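Objet : Re: [regles-cellules] Projet de règles pour les postes à deux bras, v2
De : Itsuki Nakajima
À : liste regles-cellules

Bonjour à tous,

Je réponds vite entre deux réunions, désolé pour le style. J'ai lu la v2 en entier, y compris les annexes. Globalement d'accord. Quelques points où je bloque, je cite et je réponds dessous.

Le message de Chiyo, pour ceux qui prennent le fil en route :

> De : Chiyo Fukuda
> Objet : Projet de règles pour les postes à deux bras, v2
>
> Bonjour,
>
> Voici la deuxième version du document. Elle tient compte des remarques de Shigeru sur les câbles et de celles de l'atelier de Gultard sur les arrêts. Je rappelle le périmètre : postes de table, deux bras légers, objets du quotidien, une personne à proximité pendant tout ou partie de la séance. Les cellules fermées ne sont pas concernées, elles ont déjà leur dossier.
>
> Les changements principaux :
>
> 1. La zone commune aux deux bras doit être définie avant la séance et connue de l'opérateur. Un seul bras à la fois y entre, sauf tâche coordonnée déclarée comme telle.
>
> 2. Les câbles qui suivent un bras sont fixés au moins en deux points entre le poignet et la base. La boucle libre doit permettre toute la course sans passer sous la pince.
>
> 3. Les objets autorisés sont listés par poste. Pas de verre, pas de lame, pas d'aérosol. Pour les produits d'entretien et les flacons, contenant vidé et rincé au préalable.
>
> 4. Toute personne qui met la main au-dessus du plateau le fait bras à l'arrêt. Un mode « pause » logiciel n'est pas un arrêt.
>
> 5. Le journal de séance est rempli le jour même.
>
> Je voudrais clore en janvier. Merci de répondre sur la liste et pas en privé, sinon je perds la moitié des remarques.
>
> Chiyo

Donc, point par point.

> Un seul bras à la fois y entre, sauf tâche coordonnée déclarée comme telle.

D'accord sur le principe. Mais « zone commune » il faut dire comment on la trace. Chez nous à Pesside on avait du ruban adhésif sur le plateau, ça tient une semaine et après ça gondole, les objets accrochent dessus. On est passés à une limite dans le logiciel, avec une feuille imprimée au mur pour l'opérateur. Pas parfait non plus — la feuille n'est plus à jour dès qu'on déplace un bras sur le rail. Je propose d'écrire : « la limite est vérifiée après tout déplacement d'une base ». Ça suffit, pas besoin d'imposer la méthode.

Et « tâche coordonnée » : qui la déclare ? L'opérateur ? Celui qui écrit la tâche ? Pour moi c'est celui qui l'écrit, et l'opérateur ne peut pas changer ça en cours de séance.

> Les câbles qui suivent un bras sont fixés au moins en deux points

Oui. Deux c'est un minimum, je laisserais comme ça. Par contre la phrase sur la boucle libre est trop vague. « Toute la course » : la course du bras ou celle de la tâche ? Pas la même longueur du tout. Si on laisse du mou pour la course complète on se retrouve avec un câble qui traîne sur le plateau et dans les bacs. Si on coupe court, un jour quelqu'un fait un retour à l'origine depuis une position bizarre et on arrache le connecteur. Vécu, deux fois. La seconde fois un samedi, personne au magasin, séance perdue.

Ma préférence : course complète, et une fixation intermédiaire qui coulisse. Tetsuya avait fait un montage avec un enrouleur à ressort, je ne sais pas où ça en est. Tetsuya si tu lis ?

Il manque aussi le cas des bacs. Quand on pose un bac à bord haut devant la base, le câble du poignet peut venir se poser sur le bord et s'y prendre. Une ligne à ajouter : « vérifier le passage du câble avec le bac en place ». À la main, bras hors tension, deux minutes.

> Pas de verre, pas de lame, pas d'aérosol. Pour les produits d'entretien et les flacons, contenant vidé et rincé au préalable.

La je ne suis pas complètement d'accord. Un flacon vide ne pèse rien, il bascule au premier contact et la tâche n'a plus aucun intérêt. Tronico nous demande des objets avec leur masse normale, c'est dans leur cahier des charges, je n'y peux rien. Proposition : contenant rincé puis rempli d'eau, bouchon serré, et marqué au feutre sous le fond. Le marquage est important, sinon le flacon repart dans un placard et quelqu'un l'utilise pour de vrai.

Pour les paquets souples (gants, lingettes, sachets), rien à vider. Mais préciser que l'emballage doit être fermé. Une lingette qui sort à moitié se prend dans les doigts, et là l'opérateur a le réflexe d'aller tirer dessus. C'est exactement le geste qu'on veut éviter, cf. point 4.

Limite de masse : il n'y en a pas dans la v2. J'avais noté 900 g par objet dans la v1, ça a sauté ? Si c'est volontaire je veux bien la raison. Si c'est un oubli, à remettre.

> Un mode « pause » logiciel n'est pas un arrêt.

Entièrement d'accord, et je mettrais cette phrase en tête du document, en gras, et sur l'affiche. On a tous vu des gens passer la main pour redresser une bouteille pendant que le bras « attend ». Le bras n'attend pas, il est asservi en position, et si la connexion revient il reprend sa consigne.

Il faut quand même un mot sur ce que fait le bras à la coupure. Les nôtres n'ont pas de frein : on coupe, ils tombent. Pas très vite, mais la pince arrive sur la table ou sur la main qui est dessous. Donc : position de repos d'abord, arrêt ensuite, main en dernier. Sauf urgence évidemment, où on tape sur le bouton et tant pis pour la pince.

Les voyants : Yuzuki Okabe me disait que chez eux les gens se fient aux petites lumières vertes. À écrire noir sur blanc — un voyant indique ce que le fabricant a décidé qu'il indique, il ne dit pas qu'on peut approcher. À chaque poste de préciser la signification dans sa fiche. Je peux rédiger ce paragraphe si ça aide.

> Le journal de séance est rempli le jour même.

Non. Enfin si, mais trop faible. Le jour même, ça veut dire 18 h 30, manteau sur le dos, et on recopie la séance de la veille. J'ai relu les nôtres : 1 686 lignes et une bonne partie identiques au mot près. Je propose : rempli à la fin de chaque séance, avant de ranger les objets. Et réduire le formulaire à 5 champs, pas plus. Poste, opérateur, liste d'objets (référence de la liste, pas le détail), incidents, état en partant. Le reste est déja dans les fichiers de la machine.

Pour « incidents », donner des exemples sinon tout le monde met « RAS ». Contact entre les bras, objet tombé du plateau, câble accroché, arrêt manuel quelle que soit la cause. Un arrêt manuel n'est pas une faute, il faut l'écrire aussi, les nouveaux n'osent pas appuyer.

Voilà pour le texte de Chiyo. L'annexe B maintenant, disposition du plateau. Elle parle de « disposition dégagée », je ne sais pas ce que ça veut dire pour quelqu'un qui débute. Je mettrais une photo de poste, un bac d'un côté, les deux bras sur le même rail, les objets regroupés au milieu. 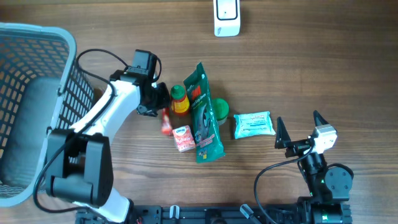 Un opérateur seul peut-il surveiller deux bras ?

Tant qu'il n'a que ça à faire et qu'il a l'arrêt à portée de main sans se lever, un opérateur suffit pour deux bras sur un même plateau. Dès qu'il doit aussi préparer les objets de la séance suivante ou surveiller un autre poste, il en faut un second. Shigeru avait posé la question sur la v1 et personne n'avait répondu, donc je la remets avec ma réponse, à intégrer telle quelle dans la section 2 si pas d'objection.

Sur l'annexe B encore : l'arrêt d'urgence n'est pas positionné. « À proximité » ne veut rien dire. Je mettrais : atteignable assis et debout, du côté opposé au bac, jamais derrière les bras. À Gultard il est fixé au mur, il faut se pencher par-dessus le plateau pour l'atteindre, ce qui est un comble. Je leur ai signalé, ils déplacent.

Distance entre les bases : la v2 ne dit rien. Je ne veux pas de chiffre universel, ça dépend des bras. Mais demander que la valeur soit écrite sur la fiche de poste, et remesurée après remontage. On a eu un écart d'environ 2 cm après un nettoyage, tout le réglage de la zone commune était faux et on a cherché une demi-journée côté logiciel avant de sortir le mètre.

Deux bras de modèles différents sur la même table : le document suppose partout qu'ils sont identiques. Pas toujours le cas. Vitesses différentes, comportement à la coupure différent, et l'opérateur s'habitue à l'un et se fait surprendre par l'autre. Règle simple : on applique aux deux la consigne du plus contraignant. Je n'ai pas mieux.

Dernière chose, les visiteurs. Rien dans la v2. Chez nous ils restent derrière la ligne au sol et on ne fait pas de démo avec objets remplis. Chiyo à toi de voir si c'est dans le périmètre ou si ça va dans le réglement du bâtiment.

Je ne serai pas là pour l'appel, mes votes : 1 oui avec l'ajout, 2 oui à reformuler, 3 non en l'état, 4 oui, 5 non en l'état. Si le 3 passe avec le remplissage à l'eau je change pour oui, pas besoin de me redemander.

Pour la traduction, Yuzuki a proposé de relire, attendre que le texte soit figé avant de lui envoyer svp. La dernière fois elle a fait le travail deux fois.

Itsuki
Pesside, atelier essais

Messages récents sur cette liste
Projet de règles pour les postes à deux bras, v2 (Chiyo Fukuda)
Enrouleur à ressort, plan et pièces (Tetsuya Ueda)
Fixation des câbles de poignet : colliers ou gaine ? (Shigeru Kuroda)
Fiche de poste, modèle vierge
Voyants d'état : que mettre sur la fiche (Yuzuki Okabe)
Re: Re: Journal de séance, champs obligatoires
Arrêt d'urgence déplacé à Gultard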